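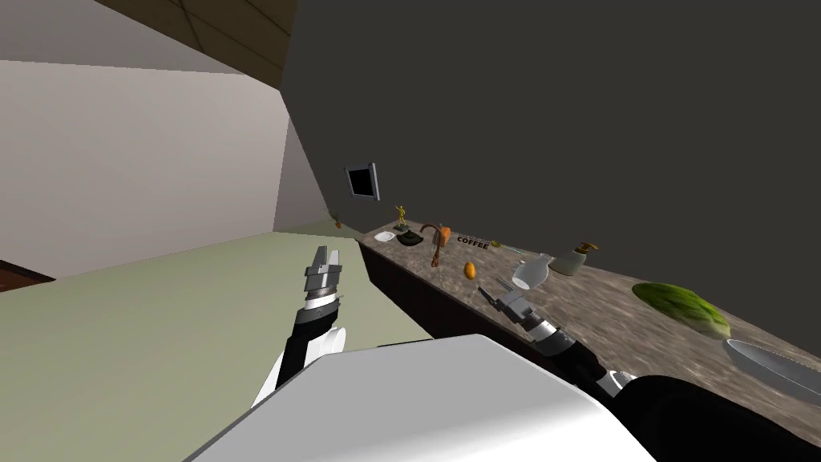
潮间带：回复楼主，并网合同里写的“年上网小时数”跟实际发电量是两回事，你别拿它去算回本。我们县那个风电场去年签的也是这种固定电价，限电的时段照样不结算。

发表于 7月10日 星期五

柴油味 回复 潮间带：
限电不结算要看合同。我手上这份是有补偿条款的，超过约定的限电小时以后按电价的一部分补。楼主先把合同第几条贴出来再讨论。

北坡三号机（楼主）：
合同不方便整份贴，我把要点写一下。项目叫 Kollent，在山脊上，合作社持股的那种，我们村集体占一小部分。购电方是 Idotari，固定价，二十年。设备和头五年的运维都是 Mulico 包的。现在的问题是去年12月结冰停机，停了好多天，Mulico 说结冰属于不可抗力，不算进可利用率。村里有人觉得这样算不对，我也拿不准，所以来问。

顺便说一下，价格是每兆瓦时 414，不含税。

潮间带：
结冰算不算不可抗力，看有没有装叶片除冰。装了除冰还停机，那就是设备的事。没装的话一般都会写进除外条款。

北坡三号机（楼主）：
没装。当时报价里有这一项，嫌贵划掉了。

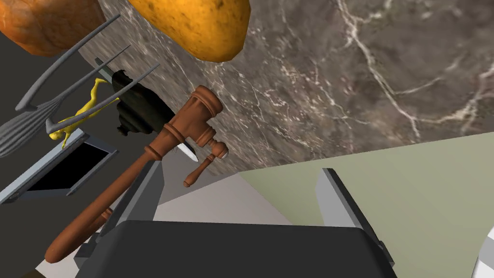 图：台面与土豆状物体（渲染图）

柴油味：
那就没什么好争的了，自己划掉的项目，停机损失自己担。

老变压器：
不同意楼上。划掉除冰不等于结冰停机全部不算。要分两段看：第一段是真的有冰，传感器报警，机组自动停；第二段是冰已经化了，要等人上山目视检查才能复机。第二段等多久是运维方的责任，合同里应该有响应时间。我们这边 Böttcher 做运维，写的是天气允许进场之后二十四小时内到位，超了就计入不可用。

北坡三号机（楼主）：
这个有用。我去翻了，响应时间写的是“合理时间内”，没有数字。

老变压器：
那就难办一点，但不是没办法。你去要 SCADA 的十分钟数据，看停机代码。结冰停机和等待人工复位一般是两个不同的代码，各家编号不一样，要一份代码表对着看。把第二种代码的时长加起来，再跟他们谈。

柴油味：
运维方不一定给十分钟数据，很多只给月报。

老变压器：
业主有权要，数据归谁看合同附件。月报没有用，里面的可利用率是他们自己算好的。
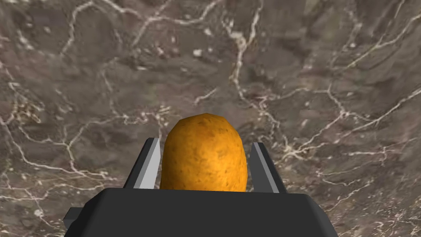

北坡三号机（楼主）：
数据要到了，效率比我想的高。代码表是三十几页的 PDF，德文英文混着，我晚饭后才开始对。先说结果：12月三台机加起来，停机一共 528 小时，其中代码是“结冰”的 400 小时，“等待人工复位”的 104 小时，剩下的是电网那边的故障。对表对得眼睛疼，密密麻麻的小点，跟上面那只土豆皮上的斑差不多，有几个小数点我看了两遍才确定。等待复位这一段主要集中在两次，一次是周末，一次是路面没清雪。我想先拿周末那次去谈。

潮间带：
路面没清雪那次你们要小心，进场道路归谁维护？如果归业主，他们会反过来说是你们不让进。

北坡三号机（楼主）：
道路归我们。那次我就不提了。

柴油味：
我还是那个看法。104 小时里就算一半能算到他们头上，冬天风大按满发算，折成钱再除以你们村那点股份，没多少。为了这个把运维方得罪了，明年大修排期给你往后放，损失更大。

老变压器：
账不能这么算。今年不提，以后每年冬天都这样。而且五年期满要续约，现在把响应时间的数字写进补充协议，续约的时候就有依据。赔不赔钱可以让一步，数字一定要写进去。
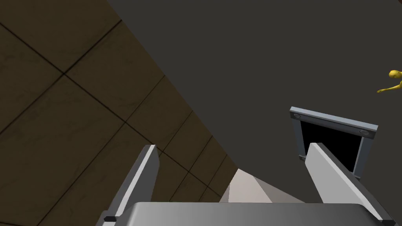
南风天：补充协议这个思路我同意，我们场就是这么办的，当年的损失没要，换了一条四十八小时到场。不过签之前要让购电方也知道，有些固定价合同规定运维条款变更要报备，漏了报备以后扯皮很麻烦。

北坡三号机（楼主）：
Idotari 那边我问一下，合同里确实有一章讲变更通知，当时没细看。

柴油味 回复 南风天：
四十八小时有执行过吗？我见过写了也做不到的，最后扣款上限一封顶，等于没写。

南风天：
执行过一次，扣了。扣款上限是年度运维费的百分之几，你们谈的时候盯住这个比例，比小时数重要。

老变压器：
上限确实要看。另外“到场”要定义清楚，是到场区大门还是到机位，山上差很多。还有复机条件，目视检查没冰就能复，还是要等温度连续几个小时在零度以上，两种写法差出来的时间很可观。

潮间带：
除冰改造也可以顺便问个价。叶片内部热风的那种后装很贵，要拆，未必划算。传感器换好一点的倒是可以考虑，误报少了停机时间也能下来。

北坡三号机（楼主）：
传感器这个我记下了。现在用的是机舱顶上那种，报警阈值谁设的都不清楚。下周跟 Mulico 开会，我先把复位那部分时长按台列出来发过去，价格和上限到时候再谈。有进展我回来更新，各位合同里关于“到场”是怎么写的，方便的话贴一句原文。

柴油味：
我那份写的是“抵达机组塔基”。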